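Chapter 7
Looking After a Two-Arm Cell

What you will learn in this chapter
How a bench cell with two arms is laid out
How to check and change finger pads
How to line up one gripper with the other
What to write in the cell log

So far we have dealt with one arm at a time. Now for the fun part! Put a second arm on the same rail and all sorts of jobs open up: passing a tool across, holding a thing still while the other hand works on it, pulling gently from both sides. The price is more looking after. Two arms can each be in perfect order and still disagree about where the middle of the table is, and a good part of this chapter is spent on getting them to agree.

Our working example is the Toltside bench cell, which was put together by Trinh Vương and is kept running by Su-chen Hung. It has two white arms fixed to an aluminum-section front rail, patterned walls on three sides and a printed cloth over the table. You will meet it again in Chapter 8, so take a moment now to find the rail, the wrists and the purple cables.

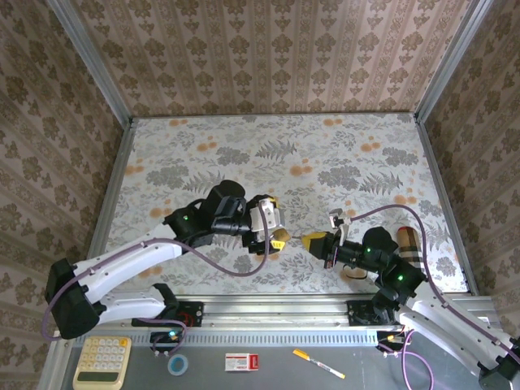

7.1 The morning check

Start with the power off. Run a hand along each cable from the gripper back to the base and feel for kinks. The cable needs enough slack for the wrist to turn all the way in both directions, but a loop that hangs too low will sooner or later catch on whatever is standing on the table. Try each mounting bracket for play, then switch on and wait for the wrist lights before you ask anything to move.

Next, the pads. Soft yellow pads are lovely things to work with - they give a little, they grip odd shapes and they are cheap. They also wear. Press each one with a thumb and let go. A good pad springs back at once. On the Toltside cell a pair is changed after 1,000 grips, or sooner if the pockets in the face have begun to tear.

7.2 The shared-grip test

Here is my favourite test in the whole book. Give both grippers the same object to hold and watch what it does. If the arms agree, it stays quiet. If they are even 3 mm apart, it twists, and you can see the twist from across the room. Scissors suit the job very well, being stiff, long and awkward in shape. Use an old pair and keep your fingers out of the way.
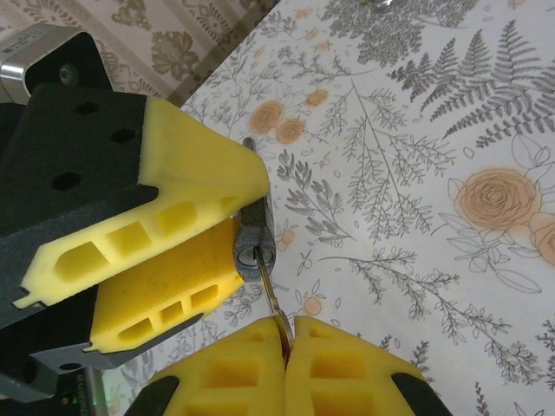 Figure 7.2 Scissors held between two grippers. The handle loop is pinched by the upper pads.

Run the test at low speed. Close the first gripper, wait, then close the second. If the object turns as the second one closes, stop there and open it again. Don't be tempted to pull the arms straight by hand! Go back to the home position, set the zero on the second arm afresh and repeat. Su-chen Hung reckons on almost 400 of these tests since the cell was first switched on in April, and she still does them in the same order every time.

7.3 Reading the wrist view

The wrist view is the one you will use most when setting the fingers. Both fingers should come into it from the bottom corners, at matching heights. 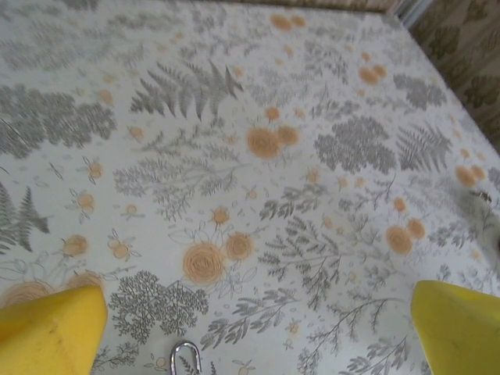

If one finger sits higher than the other, loosen its base, shift it and look again before tightening. Small marks on a pad face do no harm by themselves, but wipe them off anyway, so that a new mark stands out the next time you look. A patterned cloth is a real help in this work, as any drift shows up against the print long before you would notice it on a plain surface.

Write down what you changed, on which arm, and the pad count at the time. The log sheet at the end of the chapter has a column for each.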